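Sim first or just build the thing? Kitchen arm, gripper keeps missing

17 replies · 3 shares

varn_garage
So I've been putting together a kitchen arm at Varnutum (shared workshop, two streets from my apartment) since September and I'm stuck on the gripper. The arm itself is fine. Joints are smooth, controller is a Doltutel board and it hasn't given me any grief. But every time I send it to pick something up off the bench it closes early and pinches air, or it closes late and shoves the thing over. I've got 40 hours in already and I'd rather not burn 40 more. Do I go back and do this properly in simulation or keep nudging numbers on the real one?

pegboard_pat
Keep nudging. A sim kitchen is a nice weekend toy but your real bench has a wobble, your real motors have slop, and none of that is in there. I tuned mine in 15 evenings with masking tape marks on the table and a stack of plastic cups.

lukton_tinkerer
Gonna disagree with Pat. At Lukton we broke two sets of fingers before anyone opened the simulator. Printed parts aren't expensive but the waiting gets old fast!! At least in sim you can smack the counter all night and the only thing you lose is sleep.

pegboard_pat
You broke two sets of fingers because you ran it at full speed lol. Slow it down.

lukton_tinkerer
ok fair. We did do that.

softjaw
What are you grabbing? Boxes, cups, what? If it's anything see-through then your camera is probably the problem and you can nudge till you're old.

varn_garage
Mostly jars and a clear pitcher. The pitcher is the worst one by far. Cardboard boxes it gets maybe half the time, which makes me think it isn't only the camera.

softjaw
Yeah that's two problems then. Check your tool offset first. Measure from the wrist flange to the middle of the pads – not the tips. I had mine wrong by 17 mm for a whole month and blamed everything else in the building.

crumbtray
Does anybody have a kitchen set up in sim they like? I'm using the Farooqui scene pack and the cabinets look great but the drawers fall out of the world if you look at them funny.

lukton_tinkerer
We use the same pack, just lock the drawers. Here's where our reach test is at, going for the clear container at the back of the counter:
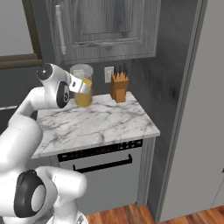

Sim run, arm at the clear container with the yellow stuff in it. Knife block stays in for collision checks.

varn_garage
Oh that's basically my pitcher problem! I can't tell where your gripper stops and the container starts.

lukton_tinkerer
Me neither from that angle, so we turn on the contact display and go by that. Doesn't help with a real camera, I know. But you'd find out quick if your offset is off, since the position of the container is known exactly.

pegboard_pat
And then you move it to the bench and start over. I'm not saying it's useless, I'm saying it's one more thing to maintain.

softjaw
Pat you can do both. Offset in sim, slop on the bench. For the pitcher just wrap some painter's tape on it until the rest works.

varn_garage
Ok went down and measured. Offset was set to the tips. Changed it and boxes are way better, jars still so-so. Pitcher still a mess, but I haven't tried the tape yet – somebody walked off with the roll. Gonna load the Farooqui pack tonight too, sorry Pat.

crumbtray
Lock the drawers!!

pegboard_pat
Post your speed settings before you go blaming the jars.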